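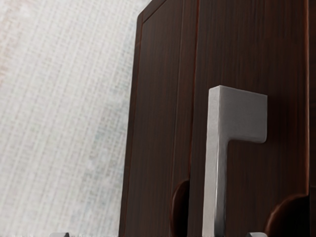
How to Sort and Store Household Papers

Most households keep far more paper than they need and still can't find the one sheet they want. The method below takes a weekend for an average backlog. After that it takes a few minutes a week.

What you need

A large clear surface, such as a dining table or a bed
Eight file folders or large envelopes
A marker
A pack of blank index cards
A shredder, or a bag for papers that will go to a shredding service
A dry drawer or cabinet
One box with a lid

Don't buy anything else until the sorting is finished. People who start by buying a matching set of binders usually find that half of them are the wrong size.

Step 1: Bring everything together

Go through the house and collect every piece of paper that came in the mail, from a bank, from a school, from a doctor or from a store. Check coat pockets, the glove compartment, kitchen drawers and the pile by the phone charger. Old purses and laptop bags are worth a look too. Put it all in one heap without reading any of it.

If the heap is too big for the table, work in batches. A drawer packed tight can hold 2,000 sheets, and that's too many to go through in one sitting.

Step 2: Make a first pass

Pick up each paper once and put it in one of three piles: keep, shred, recycle. Give each sheet a few seconds. If you can't decide, put it in the keep pile and go on.

Open sealed envelopes and throw away the envelopes themselves, along with inserts and return slips. This alone often cuts the heap in half. Remove staples only if your shredder can't take them.

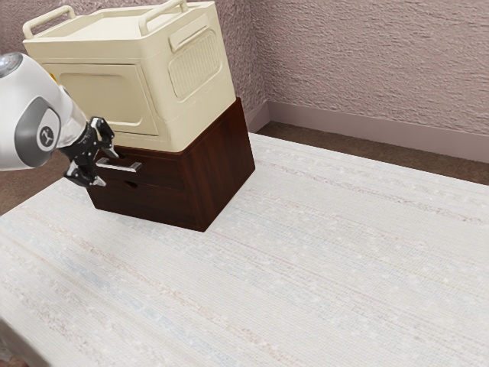
Anything with an account number, a Social Security number, a signature or a medical detail goes in the shred pile. Plain flyers, catalogs and old instruction sheets for things you no longer own can be recycled.

Step 3: Sort the keep pile into folders

Label the folders as follows:

Identity (birth certificates, passports, marriage papers)
Home (lease or deed, insurance, repairs)
Car
Money (bank, loans, retirement)
Taxes
Health
School and work
Warranties

Eight is enough for most families. If a folder grows thicker than your thumb, split it by year. A household with a small business should keep those papers apart from the start, in their own drawer if possible.

Put the newest sheet at the front of each folder. When you add something later, drop it in at the front and don't worry about the rest.

Step 4: Choose the spot

Paper lasts longest where it is cool, dry and dark. A closet or cabinet in a bedroom or living room is better than the basement, the garage or the attic. Stay away from radiators, and don't put papers under a sink or against an outside wall that gets damp in winter. We kept ours in the basement in Movstead for years and lost a whole folder of school records to mildew in one wet March.

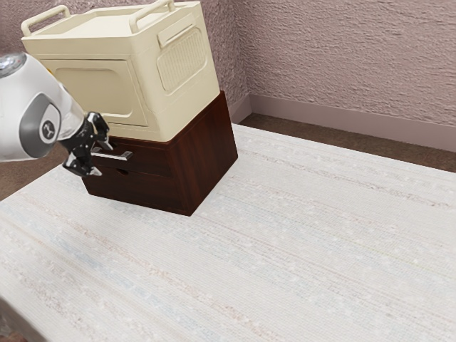 Dark brown wooden cabinet on a pale rug.

Use the drawer that is easiest to reach for the folders you open most. In our house that's Home and Health. Taxes can go at the back or lower down. If the drawer is deep, stand the folders upright with the labels facing you – stacked folders hide everything but the one on top.

Leave some empty space. A drawer that is full on the first day will be overflowing by summer.

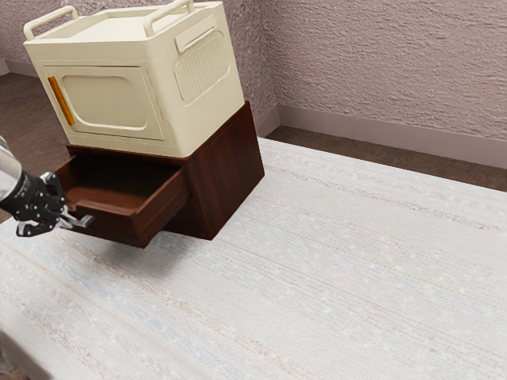

Some papers should be kept where you can pick them up and leave with them. Passports, birth certificates, the deed or lease, insurance policies and a short list of phone numbers belong in this group. Keep them in a separate container that you can lift without emptying it. A box with carrying handles on the lid, like the cream-colored one on top of the cabinet, is a convenient shape for this. Check the handles and the lid with the box loaded before you rely on it. For originals that would be hard to replace, consider a fire-rated box as well, and keep scans somewhere outside the house.

Step 5: Write an index card

On one index card, list the eight folders and where each one is. Add the location of anything kept elsewhere, such as a safe deposit box. Tape the card inside the drawer or door. Give a copy to one person you trust. Don't write passwords or account numbers on it.

If you rent storage, write down the unit number too. Ours was unit 410 at Plornoden Storage, and it took two phone calls to find that out when we needed it.

Step 6: Set up a weekly routine

Put one tray or basket near the place where mail comes in. Nothing else goes in it. Empty it on Sunday evening: pay what is due, shred what needs shredding and file the rest.

Once a year, after your tax return is done, go through each folder and pull what has expired. Old insurance policies, warranties for broken appliances and replaced registration cards can usually go. For tax papers, look up the current rules on how long to keep them before you shred anything.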